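Translation workshop notebook
March 2021
Trerska stories, draft 2

Picked up again at the fourth story, the one with the ferry. The first three are now in the shared folder and can be commented on, but please leave the paragraph breaks as they are for the moment. The original runs very long paragraphs and I broke them up in draft 1 to keep my place. They go back together at the end.

Main problem this session was the town name. In the first story everyone says Trerska. In the fourth, the grandmother uses an older form with a different ending, and the narrator repeats it after her when he is being a child and drops it when he is grown. In draft 1 I flattened this to Trerska throughout. I think that was wrong. A reader who has only the English would lose the one signal that the ferry passage is told from two ages at once. Tried three things:

Keeping both forms and explaining nothing. Looks like a typo the first time. By the third time it reads fine.

"Old Trerska" for the grandmother's form. Sounds like a district of the town. Dropped it.

"Trerska-town" in her mouth only. Closer to how she talks elsewhere, a bit cute. It works in dialogue and fails in the narration.

Going with both forms for now. Will look at it again once the seventh story is done, where the old form turns up on a gravestone and has to match whatever we do here.

Arkarska is simpler. It is the river in every story except the sixth, where it is the name of the boat. The original gives no quotation marks for the boat and neither should we, but it does mean the sentence "Arkarska froze early" has to be readable both ways. Current version: "Arkarska froze early that year and they left her where she was." The "her" gives it away sooner than the original does. Alternative is "and was left," which keeps the doubt but goes limp. Undecided.

Tense. The first half of the book is in the past tense and the second half slides into the present, starting in the fifth story, in the middle of a scene. I had smoothed the slide by moving it to the section break. Put it back where the author has it. It is rough in English, and it is rough in the original as well. The sentence where it happens is the one about the lamp being carried upstairs, so anyone checking can find it quickly.

Word list, additions:

the warm side -- the half of the kitchen nearest the stove. Used in stories one, four and eight. Keep identical each time, no "near the stove," no "by the fire."

ledger man -- not "accountant," not "clerk." He has no training and the joke in the third story depends on it.

to go across -- means taking the ferry and also dying. Keep "go across" in both. Checked all the places where I had "cross over" and changed them, "cross over" tips it too far.

aunt -- the book uses it for any older woman on the street. Leave it. The reader works out in the second story that she is not related.
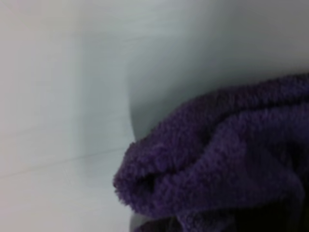

Purple towel, terry cloth.

Length. The fourth story came out 200 words longer than the original, which surprised me, given that the others have run short. Went back through and found most of it in the letter the son sends home. The original letter is full of clipped phrases with no verbs, and I had been filling them in. Took the verbs out again. "Work hard, bread good, boots no." It reads like a letter now. Still long in the landing scene, but I don't want to cut there. The scene is slow on purpose and the wait is what makes the ending hold.

Read the landing scene aloud twice. Two sentences in a row ended on "water." Changed the first to end on "rope."

Order of the stories. Çınar have asked if the English edition could open with the wedding story, which is currently sixth, on the grounds that it is the funniest. I see why they ask. My notes for the reply:

The wedding guests are all people we have met by then. Without the first five stories it is a list of strangers eating. The ledger man's toast means nothing unless you know what he did with the money. The boat, as above. Also the tense -- the wedding is in the present and would set the wrong ground for everything after.

I would sooner offer it to them as the magazine excerpt. On its own, in a magazine, a reader forgives not knowing who people are. Cut to the toast and the dancing it would stand up.

They have confirmed that the sample for their November catalog can be 90 pages, which covers stories one to four and stops at the end of the ferry. Good place to stop.

Title. Still calling it the Trerska stories among ourselves. The original title is a single word, Pesia, the name of the farm that burns before the book starts and that no one visits. I am for keeping it. The objection is that an English reader will take it for a woman's name. I thought about that for a while and don't mind. People in the book talk about the farm as though it were a relative, and the mistake clears up by the second page.

Left open:

Gravestone wording in the seventh story.
"Froze early," both versions marked in the margin.
The song in the wedding story. I have the sense but no rhyme, and the second verse has an insult in it I can't find in any dictionary I own.
Semicolons. Far too many in story two, mine, not the author's.

Next session start at the fifth story, from the lamp.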